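Gruvis Shipping Add-on for Skarkix: Support
Ticket: Shipping quoted at $80 for one tea bowl
Status: Resolved (reopened once, see below)
Opened: September 2026
Opened by: Ottilie Lanz

Ottilie Lanz
Hello. I sell tableware through a Skarkix store and have used your add-on since February without any complaints worth typing up. Now I have one.

A customer put a single Lục tea bowl in her cart and was offered shipping for $80. The bowl costs a good deal less than that. She wrote to ask whether it would be traveling with a companion. I checked with my own address, which is a short bike ride from the shop in Borkau, and I was offered the same price, so at least the thing is fair.

Other bowls are fine. Plates are fine. A cast iron kettle that I can barely lift goes for the normal rate. Only the Lục line does this, all glazes, all sizes.

What I have tried so far:
Cleared the cache. No change.
Turned the add-on off and on again. No change, and my free shipping banner vanished. I had to put it back by hand.
Re-entered the weight of the bowl. It said 0.4 kg before and it says 0.4 kg now.
Deleted the bowl and created it again. It came back with the same price and without its reviews. I miss the reviews.

Gruvis Support, automatic reply
Thank you for contacting us! Have you tried clearing your cache?

Ottilie Lanz
See above.

Hashini Weerasinghe
Hi Ottilie, sorry about the auto reply, it reads nothing and fears nothing. $80 is the fallback rate. The add-on uses it when it can't match a product to a row in your rate table, so the weight never gets looked at. Could you go to Settings, Rates, Export, and attach the file? Please don't open it in a spreadsheet first.

Ottilie Lanz
I opened it in a spreadsheet first. That was last week, when I raised the postage for the fall, and then I saved it and imported it back. Am I about to hear something unpleasant?

Both files attached, the one from before and the one from after. I also measured one of my usual outer boxes again in case the dimensions matter, and they match what I have in the carton list. We reuse whatever arrives in decent shape, so the list is long and a bit eccentric, but it has never upset the calculator. 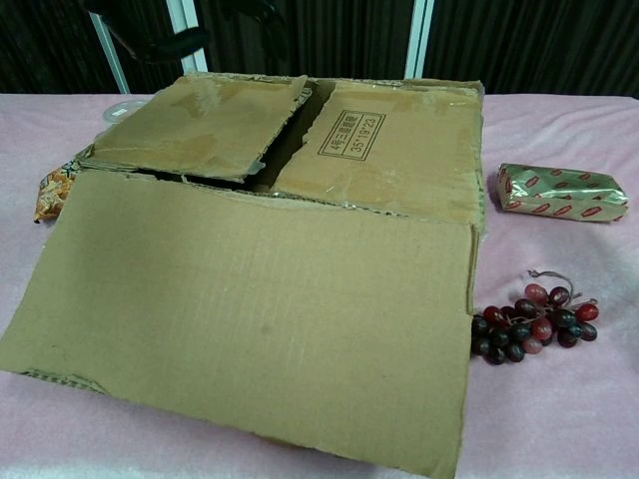 Hashini Weerasinghe: Carton list is fine, you can leave that alone. The rate table is where it went wrong. In the older file the product group is spelled Lục, with the dot under the u. In the newer one it is "L?c". Your spreadsheet saved the file in an encoding that has no such letter and put in a question mark, which I suppose is a kind of candor. The store still says Lục, the table says L?c, no match, fallback rate.

To fix it:
1. Go to Settings, Rates, Import.
2. Choose the older file and tick "Replace all rows."
3. Edit your fall prices on the Rates page itself. There is a pencil at the end of each row.
4. Put one bowl in a cart and check the quote.

If you have to use a spreadsheet, pick "CSV UTF-8" in the save menu. Plain "CSV" is the one directly next to it, naturally.

Ottilie Lanz
Done. The bowl now ships for five dollars. I typed in 50 prices with the pencil, one after another, and it took about as long as you would think. On the bright side I found two product groups I stopped selling years ago.

My customer has been told. She says she'll take two.

Status changed to Resolved

Status changed to Reopened by customer

Ottilie Lanz
Sorry. Small bowl and large bowl are right. The Lục teapot is still at $80. The group name looks identical in both places. I have held a ruler to the screen.

Hashini Weerasinghe
The ruler wouldn't catch this one. There are two ways to store that letter: as one character, or as a plain u followed by a separate dot that gets tucked under it. They look the same on the page and the matcher treats them as different words. I'd guess the teapot's group name was pasted in from somewhere else, a supplier's PDF for instance.

Open the teapot, delete the group name, and pick Lục from the drop-down instead of typing or pasting. I've also filed a bug with our developers, as the add-on ought to sort this out by itself. It should also warn you before it charges anyone the fallback.

Ottilie Lanz
It was the supplier's PDF. Teapot is fixed. Can I change the fallback rate to something less insulting in the meantime?

Hashini Weerasinghe
Settings, Rates, bottom of the page, under "Advanced." I'd keep it above five, or you'll never notice when it kicks in.

Ottilie Lanz
Changed. Please close. If anyone over there knows how to get my reviews back, I'll open a new ticket for that.

Status changed to Resolved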